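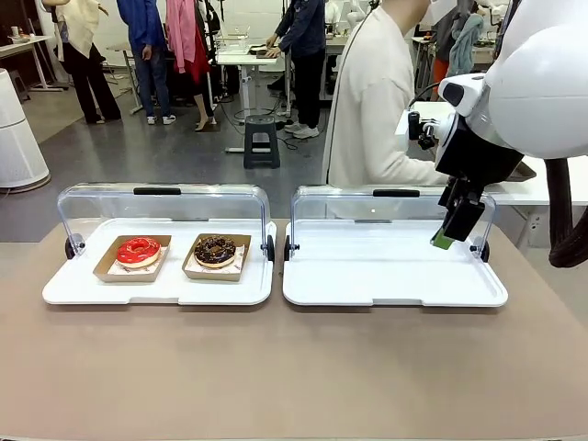 Two donuts in kraft-paper boxes under a tilted clear cover.

Do "Baked Today" Signs Sell More Donuts?
Faith Odera, Retail Studies project, 13/05/2023

The idea for this project came from a claim in our course reader that a freshness sign can lift sales at a bakery counter. I doubted it from the start. The reader gives no source, and most of the shops that repeat it also changed their prices or moved their counters in the same month.

I compared two bakeries, Paditz and Garklow. Paditz put up a sign for 30 days and Garklow did not. Both owners let me copy their daily sales sheets. Paditz sold 1,000 donuts in that time and Garklow sold 700, which looks like a win for the sign until you check December, when Paditz was already ahead by nearly the same margin.

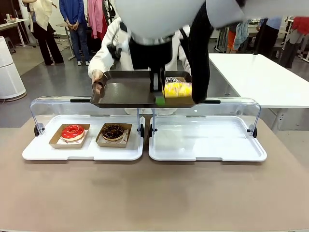

I also talked to 13 customers outside Paditz. Most could not remember a sign at all. Two said they had seen it and thought it was always there. One asked me what else the donuts would be — baked yesterday?

There are problems with my numbers. Garklow closed early several times and I only learned this afterward. The Paditz sheets mix single donuts with boxes, and I had to guess at a few entries where the handwriting was bad. I would not trust a small difference in either direction.

What I can say is that I found no clear effect. A better test would put the sign up and take it down in the same shop, week by week, with prices left alone.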